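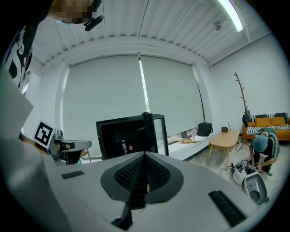 Prasert Chareonsuk says to empty the whole cabinet before you clean any of it, and that is the order I follow too. Wiping around bottles only moves the sticky stuff to the back.

What you need: a bucket of warm water, dish soap, 2 cloths and a dry towel.

1. Take everything out, top shelf first, and stand it on the floor.
2. Wipe the shelves from back to front. Leave a soapy cloth on dried syrup for 3 minutes – longer if it's old.
3. Dry the shelves and leave the door open for an hour.
4. Check the caps. Tighten any loose ones and rinse the bottoms of the bottles.
5. Put tall bottles on the lowest shelf, with the ones you use most in front.
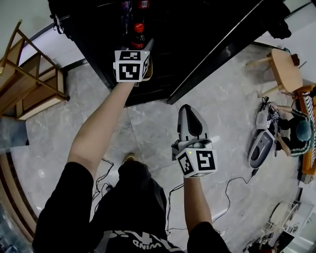 Doesn't soap leave a film on painted shelves? a reader in Lavham asked. It can, if you use too much. Go over them once more with plain water before you dry them.

In August I do this every month – spilled soda brings ants fast. The rest of the year, every other month is enough.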